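Speaker notes: Scheduled refresh for shared reports
Horkitix reporting group, 2022-11-07

Slide 1. Welcome the audience and state the scope. The talk covers scheduled refresh of shared reports in Curnel. Licensing is outside the scope and questions on it should be held until the end.

Slide 2. Explain the present arrangement. The Skernby office keeps 120 reports, and each one loads its own copy of the sales tables. When a column is renamed at the source, every copy must be corrected by hand.

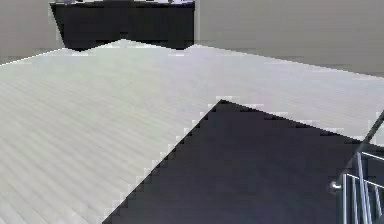
Slide 2: Pale plank floor with a low black unit.

Slide 3. Introduce the shared model. Reports connect to one published model and hold no data of their own. Refresh then takes place in 4 steps: staging, load, checks, publish. Pause after the checks step, as most failures are reported there.

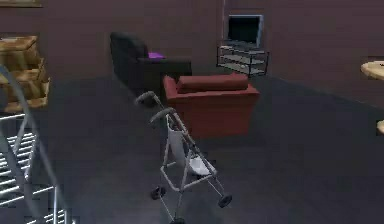 Slide 3: Folding stroller with a white fabric seat.

Slide 4. Present the trial. The Vik team moved 40 reports to the shared model. Three of them required new measures before their totals matched the old versions. State that the row filters were kept as they were.
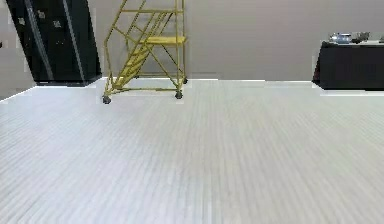 Credentials must be renewed before the move begins, and the gateway account should belong to the department. Refer the audience to the handout for the full permission table.

Slide 5. Remaining reports will be moved in December. Owners should submit their list of data sources through the Curnel request form. Take questions.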